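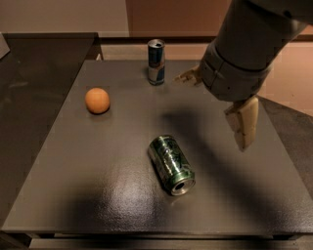
*Kustmont square top, dark gray, matte textured finish.*

# Kustmont Square Table

The Kustmont is a general-purpose square table with a dark gray top, sold by Pratotetti for break rooms, workshops, classrooms and shared kitchens. It ships as a top, a leg set and a hardware bag, and is assembled on site by two people with one hex key (supplied).

Item code for the standard configuration is 1065-K. The older code 1065-G refers to the light gray top, no longer stocked. Replacement legs for the G version are the same part and can still be ordered.

## Top

The surface is matte with a slight texture. It keeps a faint sheen, and under a ceiling light or near a window a pale patch of reflection will be visible from some angles. Customers who need a surface with no reflection at all (photography benches, some inspection work) should ask for the Gostow top instead, which fits the same frame and has a heavier texture.

The texture is fine enough to write on with a single sheet of paper and a ballpoint pen. It is not suitable as a dry-erase surface. Marker ink settles into the texture and needs solvent to remove.

The top is flat across its full area, with no raised rim and no drainage channel. Round items such as balls, and cans laid on their sides, will roll if the table is out of level. Set the feet as described under Assembly before the table goes into use. Spilled liquid will run to the edge, so keep the table clear of floor outlets where drinks are served.

## Specifications

| Property | Value |
|---|---|
| Shape | Square |
| Width and depth | 86 cm |
| Height, standard legs | 74 cm, feet fully in |
| Foot adjustment | 2 cm |
| Top color | Dark gray |
| Top finish | Matte, fine texture |
| Distributed load, maximum | 50 kg |
| Supplied assembled | No |

The load figure applies to weight spread over the top with all four feet on the floor. It does not apply to a person sitting or standing on the table. For vises, presses and other clamped equipment, use the Esquivel frame, which adds a lower crossbar on all four sides.

## Assembly

1. Lay the top face down on cardboard or a blanket. The shipping carton, opened flat, is large enough.
2. Place one leg bracket over the inserts at each corner. Brackets are identical and can go in any corner.
3. Start all the bolts by hand before tightening any of them.
4. Tighten in diagonal order, first to contact, then a quarter turn.
5. Turn the table over with two people. Lift by the top. Do not pivot the table on two legs.
6. Put a level across the middle in both directions and adjust the feet.
7. Lock each foot with the thin nut against the leg.

Check the bolts again after the first week. The brackets bed in slightly, and a joint left loose will enlarge the insert over time.

Power drivers are not recommended. If one has to be used, set the clutch to its lowest position and finish by hand. Pulled inserts are not covered by the warranty.

## Cleaning

Wipe with a damp cloth and a mild dish detergent, then dry. Sugar from soft drinks and energy drinks dries to a film that shows as a shiny ring on the matte finish. Warm water left on the spot for a few minutes loosens it.

- Do not use abrasive pads, scouring powder or melamine sponges. They polish the texture and leave a permanent bright area.
- Do not use furniture wax or silicone spray.
- Isopropyl alcohol may be used on ink and adhesive residue. Test near an edge first.
- Dust shows more on dark gray than it did on the light gray top. A dry microfiber cloth is sufficient.

Metal can rims and the unglazed bottoms of mugs can leave light gray marks when dragged. In most cases these are material deposited on the surface and come off with detergent. A mark that can be felt with a fingernail is a scratch and cannot be repaired.

## Placing tables together

Two or more Kustmont tables can be joined edge to edge with the linking plate (order separately, one pair per joint). The plates fit under the top and use inserts that are already present. Level each table on its own first, then fit the plates.

Joined tables should be separated before they are moved — the plates hold alignment only and will bend if one table is used to drag another.

## Spare parts and options

| Part | Supplied as |
|---|---|
| Leg, standard | Single |
| Adjustable foot with lock nut | Set of four |
| Hardware bag | Complete |
| Linking plate | Pair |
| Gostow top, heavy texture | Single |
| Esquivel frame | Complete, replaces standard legs |

Tops are not supplied with drilled cable openings. A customer may drill the top, but the exposed core must be sealed the same day, and the warranty on the top ends at that point.

## Delivery and returns

Orders received before noon on Wednesday leave the warehouse the same week. The carton is a two-person lift. Inspect the corners before signing; corner damage reported later is handled as a parts order.

Unassembled tables may be returned in the original carton. Assembled tables are accepted only in the case of a manufacturing defect.

## Contact

Orders and lead times: Natália Magalhães
Technical questions, load and mounting: Eusebio Zabala
Spare parts: Vasco Antunes

Quote the item code and the label number from the underside of the top when writing about an existing table. Tables made before the April changeover carry the label inside one leg bracket.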